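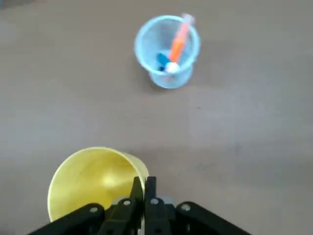
Yellow cup on its side, pens further off, and our wrist camera's usual view of its own fingers.

Welcome to the gallery for the Flornstead tabletop work! A few of you asked for pictures after the talk at Hamwood, where I had far too many graphs and ran out of time before I got to anything with a robot in it. I've kept the words short (well, I tried) and put the long version in the write-up, which should be up in April.

The question we started with is a dull-sounding one that I've grown very fond of. If you teach a two-armed robot by guiding it through a job over and over, how much does it matter what else is on the table? Most people clear everything away first. We did that for one half of the training runs and left a proper jumble of desk things out for the other half – cups, pens, a lamp, cables – and then trained the same model on each lot. There were 3,000 runs altogether, split evenly, and my shoulders remember every one of them.

What came back surprised me. On a tidy table the two models were hard to tell apart. Put them on a messy table and the tidy-trained one went to pieces, reaching for the wrong cup or stopping halfway with its fingers open. The mess-trained one got through 40 more trials out of every 100. I ran the whole comparison again because I didn't believe it, and the second go came out much the same, so I've stopped arguing with it.

The wrist views are the bit I find most useful. You get a feel for how little the robot has to go on when it's close to something, and how quickly a cup slides out of sight behind the gripper. We tried training without them early on and I wouldn't go back. The overhead-only model was fine at getting an arm to the right part of the table and hopeless at the last little bit, where all the fiddly work happens.

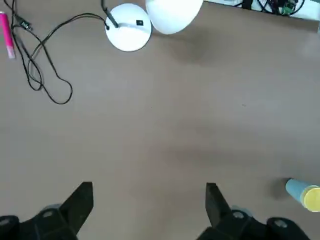
Open fingers, bare table between them, and the cable tangle up by the lamp.

Cables are horrible, by the way. They never lie the same way twice, they're thin, they're black and so are our grippers. I wanted to leave them out of the study and was outvoted, and I'm glad of it now, because a good share of the gap between the two models comes from layouts with cables in them. Take those layouts away and the gap shrinks a lot. It doesn't vanish, though. There's a table on this in the write-up, broken down by object, if you like that sort of thing (I do).

The lamp gave us trouble of a different kind. White, shiny and round is a bad mix for our depth estimates, and early versions of the Senedska code treated the base as a hole in the table. We fixed that by leaning on the colour pictures and trusting depth a good deal less near bright patches. It cost us a bit of speed and I think it was worth it.

One more view, with both arms in.
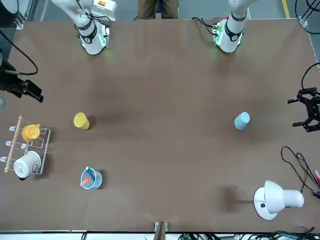 Laitinen wrote in after reading the draft to ask whether mess is really doing the work, or whether any kind of variety would do. "You changed how many objects there were and how varied the layouts were at the same time. I'd want to see a tidy set with the target cup moved about just as much before I believed the headline." The same note asked if we'd thought about objects the model had never met in training.

Fair points, both. We did move the target cup in the tidy runs, but over a smaller patch of table, so the two sets don't match as well as they should. I've started on a third set with the full spread and nothing else out. As for new objects, we've only tried 2 so far, a stapler and a tape roll, and the mess-trained model coped with the stapler and made a complete hash of the tape. I'll add those results to the Senedska page when there are enough of them to be worth reading.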